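Nusex Opens Brirnell Plant for Molded Food-Service Trays

BRIRNELL - Nusex, a maker of molded plastic goods for schools, hospitals and staff cafeterias, has started production at its new plant in Brirnell. The site will make the company's Steiner line of reusable serving and sorting trays, which was previously molded under contract and shipped in from outside suppliers.

The plant runs 4 injection molding machines on a single floor, with material drying and blending at one end and packing at the other. A tool room next to the molding floor handles mold cleaning, repair and storage. Work on the building began in March and the first saleable trays left the loading dock in December.

"We had reached the point where contract molding set our delivery dates for us," said Mechthild Hofstetter, managing director of Nusex. "A school district that orders in June needs its trays before classes start. With our own machines we can move an order up the schedule on the same morning it comes in."

Steiner trays are molded from polypropylene in one piece. The company has changed the resin grade for the Brirnell product to one with a higher melt flow, which allows a shorter fill time and a lower mold pressure. Wall thickness is 3 millimeters at the base and is unchanged from the contract-made version, so trays from both sources can be stacked together and used in existing racks and carts.

Each resin lot is tested for moisture and melt flow before it is released to the floor. Trays are pulled from every shift for checks on weight, flatness and corner strength. Flatness is measured after the part has rested for a full day at room temperature, as polypropylene continues to shrink for some hours after it leaves the mold. Parts that fail are ground and fed back into the dark-colored product only.

The wash test has also been revised. Sample trays now go through 1000 cycles in a commercial dishwasher, with checks for warping, surface chalking and stress marks at set points along the way. The earlier test ended sooner and did not include a drying step between cycles.

"Drying is where most of the movement happens," said Kelechi Okafor, head of product engineering. "A tray that goes straight from one wash to the next never gets the chance to cool in a stack. In a kitchen it does, every day, so the test has to include it."
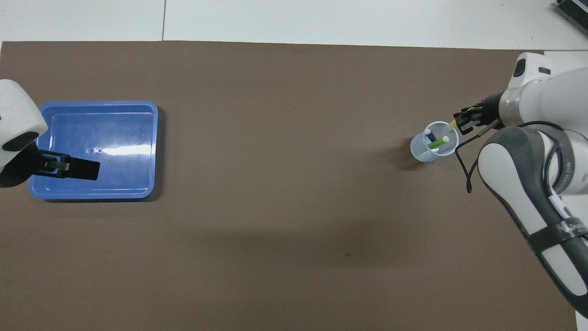
Corner radius has been kept large across the whole line to ease cleaning, and outside dimensions follow the previous catalog. Customers who label their trays can continue to use the same adhesive labels. Molded-in text is offered on larger orders and requires a separate insert for the mold.

The Brirnell plant employs 61 people on two shifts. Nusex has added a training program for machine setters with the technical college in Nillen, and the first group of trainees will begin shop-floor work in the fall. The company's sales office and main warehouse remain in Nillen.

Orders placed under existing contracts will be filled from remaining warehouse stock first and from Brirnell after that. Part numbers and carton quantities stay the same. Buyers who need test reports for a given lot can request them from the Nillen sales office by quoting the lot code printed on the carton.

Press contact: Nusex, Communications, Nillen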